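Two arms, one sink: a home build in Verkley

Monday, March 22, 2021

Lleucu Foulkes wanted to start with the sink. Not the arms, not the code. "Everyone asks about the arms," she said. "Ask me about dirt."
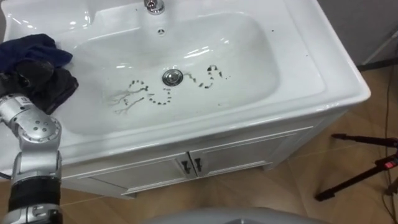
So, dirt. She uses dry potting soil pushed through a tea strainer, and Elango Naidu lays it down with a spoon handle. Always a pattern, always a different one. "If you just chuck it in, it goes anywhere, and then you can't say what got missed," Foulkes said. "With a line you look after and go ok, it lost it at the bend. It loses it at bends a lot."

The two of them have been at this since September, first in her spare room and now in the shared workshop behind the old print shop, where Naidu rents a bench and a bit of floor. The vanity came off a neighbor's remodel. Free, if they carried it down the stairs themselves. No plumbing.

"We never wanted water," Naidu said. "Water and my wiring, no thanks."

The project is called Bivis. Two arms, a body, a head with a camera in it, and a person in a headset doing the moving while the thing records. Later it is supposed to try on its own. How's that going? Naidu made a face. "Slow. We did 112 runs by hand before I'd even let it have a go. Then 60 of those were no good because I'd knocked the head camera and didnt notice."

The gloves were Foulkes's idea. Bare metal fingers skated on the cloth, and worse, they tapped the rim. She hated the sound. "Like a fork on a plate. I put a glove on it and went home happy." The gloves wear through at the fingertips and she buys them by the pack. Thin ones. Thick ones bunch up and the grip won't close right.

Cloth is the other headache. Dry cloth just pushes the soil along. Damp picks it up but drags, and the wrist motor complains. They have settled on barely damp, wrung out hard, folded over once – though Naidu says folded twice and they have clearly had this argument before.

Cost? He wouldn't add it up. The last order alone was 300 dollars, mostly bearings and a replacment elbow motor. The first one burned out during a demo for Roksolana Holovko, who has the next bench over and makes lampshades. "She clapped," he said. "She thought that was the demo."

What's left to do: the faucet. Soil gets in behind the base and the arm can't come at it from the front without hitting the spout. Foulkes wants the elbow higher. Naidu wants a smaller cloth. They'll try hers first, probably next weekend, if the new mount is printed by then.

And after the sink? "Bathtub," said Naidu. Foulkes said no, they don't have the floor space, and who's carrying it.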